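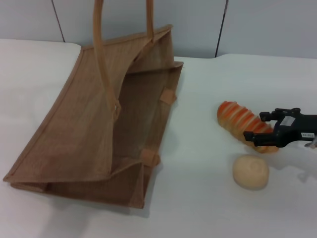 Jute Totes for Market Day and Play Shop: Your Questions

Welcome! We get a lot of mail about jute bags – how to keep them clean, how to pack them, whether the kids can have one for their pretend bakery (yes, please do!). Ritu Bhatia has gathered up the questions that come in most often, and Larysa Nazarenko, who runs our play shop mornings at Pokbridge, has answered the ones about toy food. Last updated 2nd April.

THE BAG

What is jute, exactly?

It's a plant fiber, spun into a thick yarn and woven into a coarse cloth. Look closely at a light brown jute tote and you'll see the weave as a little grid. We love that texture. It feels rough when it's new and softens up with use, especially along the fold lines.

Does a jute bag stand up by itself?

Some do, some don't! It depends on how stiff the cloth is and whether there's a lining. An unlined tote tends to flop when it's empty and then stands nicely once there's something heavy in the bottom. If yours keeps tipping over, put a folded dish towel in the base. You can also lay it on its side and load it like a drawer, which works really well for long things such as bread.

What are gussets, and why do mine fold inward?

Gussets are the side panels that give the bag its depth. They fold in so the bag can go flat for storage. Before you pack, reach in and push them outward with your hands. You'll be surprised how much more fits.

Should I choose rope handles or flat ones?

Rope handles are comfortable in the hand and easy to grab in a hurry. Flat webbing sits better on the shoulder. Check how the handles are joined on, too. Fabric tabs sewn over the join spread the pull over more of the cloth, and we always give them a good tug before trusting them with potatoes.

What does the binding along the edge do?

It covers the raw edges of the cloth. Jute frays quickly once it's cut, so a bound seam will outlast a bare one by a long way. If the binding starts to lift, stitch it back down with strong thread and a big needle. Ten minutes, and the bag is back in business.

CLEANING AND STORING

Can I put it in the washing machine?

Please don't! It can shrink, twist and shed fluff over everything else in there. Shake the bag out, turn it inside out if it's soft enough, and brush it with a dry brush. For a mark, use a damp cloth and a drop of mild soap, then let it dry in the air with the mouth open.

My bag smells like a barn. Is that normal?

Very normal, and it fades. Hang it somewhere airy for a few days. A small dish of baking soda inside helps as well. I had one from Gerkden that I hung on the porch for most of January and it came in smelling of nothing at all – Ritu

How do I get crumbs out of the weave?

Turn the bag upside down outdoors and slap the bottom. Then run a dry pastry brush into the corners. Real bread should go in a paper or cloth bag first, both for the crumbs and to keep jute fibers off the crust.

Where should I keep it between trips?

Somewhere dry, on a hook or folded flat. Damp is the one thing jute really hates. Mine lives on the back of the pantry door with 11 others (I know, I know).

THE PLAY SHOP

What toy food goes best in a big tote?

Bread! A toy loaf is a wonderful first thing to pack. It's a simple shape, it's big enough for small hands to hold, and every child knows what it is. Pale loaves with orange-brown stripes across the top are the favorites here, and they get "baked" over and over in one morning. – Larysa

Which way around should the bag go for little ones?

Lay it on its side on a low table with the mouth facing the open part of the tabletop. Children can see right in and slide things along, and there's no lifting over a high rim. Once they've got the idea, stand the bag up and let them try dropping things in from above. It's a completely different game.

How many pieces do we need for a group?

For a group of 14 children we put out 30 pieces of food and a few bags. More than that and the floor becomes the shop. At home you can start with a single loaf and one tote and have a lovely time.

Can we mix toy food and real food?

We keep them apart. Toy loaves can look tempting to very small children, and real crumbs make the toys sticky. We do have a pretend market and a real snack, one after the other, with hand washing in between.

How do you clean toy bread?

Check the label or the box first. Hard plastic pieces get warm soapy water and a soft toothbrush in the scored lines. Foam ones get wiped with a damp cloth and left out to dry overnight. Anything with a bite taken out of it gets retired!

Any games to go with the packing?

So many! A few we come back to:

Bakery order. One child calls out what they want, another packs it and says the order back.

Feely bag. Put one thing in the tote, reach in with eyes shut, and guess. The stripes on a loaf give it away beautifully.

Unpacking race. Two bags, two teams, everything back on the table in a straight line.

OUR MARKET BAG SWAP

Can I bring a bag I don't use?

Yes! Bring any clean cloth or jute bag to the swap shelf at Tultico and take a different one home. We passed on 200 bags last year and would love to beat it.

Do you take bags with a broken handle?

If the cloth is sound, we'll take it. The mending table at Quintana has spare rope, tabs and plenty of strong thread, and Larysa is happy to show you how to sew a handle back on.

I have a question that isn't on this page.

Leave us a note at the swap shelf and Ritu will write back – and if it's a good one, it'll go up here with the next update.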